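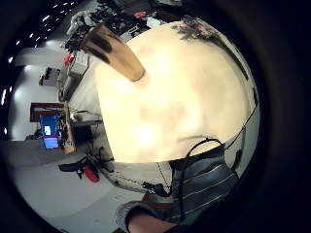 Label the cables before you buy another box, one reader wrote under the October page, and sort by connector, length second, everything else third. The sorting order has been adopted. The boxes had already been bought.

Home Rooms Storage Gallery Contact

Kovwood Workroom: Shelves, Desk and Floor

The workroom at Kovwood is a single room with white walls and a gray floor. It is used for bench work, storage and small repairs, and all three compete for the same floor area. The gallery covers the storage side of the room: what is kept on the shelves, what is kept at the desk, and what ends up on the floor between jobs. Notes on the method follow the caption. Comments on earlier pages have been worked in where they apply.

Workroom, shelving side. Boxes, cables and equipment on the shelves, mostly gray, black and white; screen on at the desk; a black item with a red part on the floor.

Shelving

The shelves carry mixed stock. Boxes, loose cables and equipment share the same levels, and the shelves are crowded. Mixed stock is quick to put away and slow to find. The usual search in this room begins at the wrong end of the shelf and involves lifting two boxes to see into a third.

The plan is to give each level one type of content. Heavy equipment goes at the bottom, boxed parts at waist height, cables at eye height, and seldom-used items at the top. Nothing that weighs more than a full toolbox goes above the shoulder. Shelf depth is 600 mm, so a second row is possible on most levels, but the second row may only hold duplicates of whatever stands in front of it. Anything that exists only once stays in the front row.

Gray and black housings are hard to tell apart from across a room. Red items stand out well by comparison, and red tape has been chosen to mark anything that must be returned to its own place the same day. The tape goes on the narrow end facing outward. Tape on the lid is no use once something is stacked on top.

Boxes

Flumby boxes were ordered in two heights. The lower one takes adapters, fuses and short leads; the taller one takes power supplies and anything with a fan. They stack with the lids on. With the lids off they nest, and a nested pair is difficult to pull apart with one hand. Store empty ones with a strip of cardboard between them.

Each box gets a Felia label on the short side. The label carries a box number and one line of contents. Longer lists were tried in October and abandoned after a few weeks. The detail now lives in the inventory file, where it can be corrected without peeling anything off. If a label needs a second line, the contents should be split between two boxes.

Cables

The inventory file has 1,135 lines, and almost 600 of them are cables. The sorting order is connector first, length second. Color is ignored. A cable with a different connector at each end is filed under the larger of the two.

Coil to the width of the box, not to a fixed diameter, and close the coil with a hook-and-loop strap. Wire ties are not used. They cut into the jacket and leave ends that catch on the next coil. Cables that do not pass a continuity test are cut in half at once, and both halves leave the room the same day. An uncut bad cable will be filed again by the next person.

Long extension leads are kept out of the boxes. They hang from a rail, plug end up, with the socket end clear of the floor.

Desk

The desk screen stays on during working hours so that the inventory file can be updated as items move. Entries are made when the item is put down. Entries made from memory at the end of the afternoon were wrong often enough that the practice was stopped.

The desktop is a working surface and has no storage function. One tray is allowed. When the tray is full, filing takes priority over the job in hand. Manuals are stood upright at the back, spine out, with loose sheets in a folder at the left end of the row. Duplicate manuals are recycled, with the newer printing kept.

Floor

Items in current use may be set down on the floor if they are too large for the bench or will be picked up again within the hour. At the end of a session the floor is cleared. The rule covers bags, tools and leads alike.

The clear path runs from the door to the shelving and from the shelving to the desk. It should be wide enough to carry a full box through without turning sideways. A gray floor hides gray leads, and any lead that has to cross the path is run under a flat cover.

Lighting

Small ceiling lights serve the room. They are adequate for general work and for reading labels on the upper levels. The lower levels fall in the shadow of the shelf above, and a strip light under each of the bottom two shelves is on the list. The strips will run from a Kallio supply fixed to the upright. Mount the supply where its switch can be reached without moving a box.

Fine work is done under a separate bench lamp, set to the side opposite the working hand.

Replies to earlier comments

On clear boxes: they were considered. Clear sides show the outermost layer of the contents and little else, and a cable box looks much the same at any fill level. Labels are still needed, so the cheaper opaque type was kept.

On closed cabinets in place of open shelves: doors need swing room, and the path does not have it. Sliding doors would cover half of each level at any time. Curtains collect dust and are moved aside permanently within a month.

On how long the sorting takes: 27 boxes were done in the first pass. Parts went quickly. Cables took most of the time, with testing slower than coiling. A second pass is planned for the top level, where the contents are old and several lines in the file have no description beyond "misc."

On the label printer: tape cartridges are kept in the desk drawer, spare to the rear. Write the opening date on each one.

Page updated Sunday, March 31, 2019. Shelf plan and box numbers are in the Storage section.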